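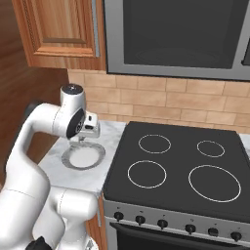 By Rozália Magyar
Filed under: Tutorials, Simulation, Data collection
Reviewed by Shagufta Abbasi

Recording pick-and-place demonstrations in a simulated kitchen

This tutorial covers recording a set of teleoperated demonstrations in simulation, checking them, and getting them into a form you can train on. The task is moving a plate from the counter to a burner on the cooktop. It is a short task with one object, which makes it a good first set to record.

You need a working install of Fokell, the Tandaswood kitchen pack, and an input device with at least six axes. Keyboard control works for testing, but don't record with it. The motion comes out in steps along one axis at a time, and a policy trained on it will move the same way.

Step 1. Write the task down

Before opening the simulator, write one sentence that says what the robot does and one that says when it is done. Ours were:

Pick up the plate from the counter and put it on the front-right burner.
Done when the plate is flat, its center is inside the burner ring, and the gripper is open and clear of it.

The front-right ring is the largest of the four on this cooktop, so it leaves some room for error. If you want a harder version later, use the back-right one, which is the smallest.

Keep the sentence the same for every episode. If two people are recording, both should have it on paper next to them. Shagufta and I once spent an afternoon recording the same task with different ideas of "done." She opened the gripper and stopped. I opened it and went back to the start pose. We threw out my half.

Step 2. Set up the scene

Load the kitchen and place the arm so that it can reach both the strip of counter to the left of the cooktop and the far side of the front-right ring. Drive it to both places by hand before you save the base position. In our first layout the arm reached the plate easily and then ran into a joint limit over the cooktop.

Turn on randomization for the plate position and rotation. The counter strip is narrow, so set the range by hand instead of using the default, which will spawn plates partly over the cooktop. Leave the lighting and the cabinet finish alone for the first set. You can change those when you render the episodes again.

Check the camera view with the arm over the plate. You want to see the fingers and the near rim of the plate together. If the wrist hides the plate through most of the approach, move the camera before you record anything. Add a wrist camera if your training code accepts a second view.

Step 3. Practice without recording

Do 12 practice runs. Most people rush the approach and then spend a long time correcting just above the plate. Try to slow down early and come down in one motion.

For a flat plate, lower the open fingers so that one goes outside the rim and one inside, then close. Gripping across the full width won't work with a hand this size. Lift straight up until the plate is clear of the counter and only then move sideways.

Step 4. Record

Start each episode from the same arm pose. The sequence is:

Press reset and wait for the plate to settle.
Press record.
Approach, grasp, lift, move, lower, release.
Raise the gripper clear of the plate.
Press stop, then mark the episode good or bad.

Mark it right away. You won't remember later which ones were off. A bad episode is one where the plate was dropped, pushed along the counter before the grasp, or left tilted. One where you missed the first grasp and recovered cleanly is still good, and you should keep a few of those. They teach the policy what to do after a miss.

Take a break every half hour. When I looked through my own episodes from October, the ones near the end of a long session were slower and had more pauses in them.

Step 5. Check the set

Run the replay tool over everything marked good. It plays the saved actions back from the saved start state and tests the result against your done condition. Our set had 802 episodes marked good, and 76 of them failed on replay. Nearly all of those were grasps right at the edge of the rim, where a small difference in contact was enough to lose the plate. Remove the failures.

Then plot the plate start positions for what is left. Look for gaps. Ours had very few at the back of the counter, near the backsplash, where the approach is awkward and more attempts had been marked bad. We recorded another batch with the spawn range limited to that area.

Also trim idle time from the start of each episode. We cut everything before the first movement, apart from 3 frames.

Step 6. Export

Export with joint positions, gripper state, both camera views and the task sentence. Use the same control rate you plan to run the policy at. Hold back some episodes for validation, and pick them across the whole range of plate positions instead of taking the last ones recorded.

Common problems

The plate jitters on the counter after reset. Raise the spawn height slightly and wait longer before recording.

The plate slips out during the lift. Check finger friction first, then check whether you start lifting before the fingers have finished closing.

Replay fails on every episode. The physics time step was probably changed between recording and replay. Set it back to the recorded value.

The next tutorial in this series uses the same scene and adds a second object.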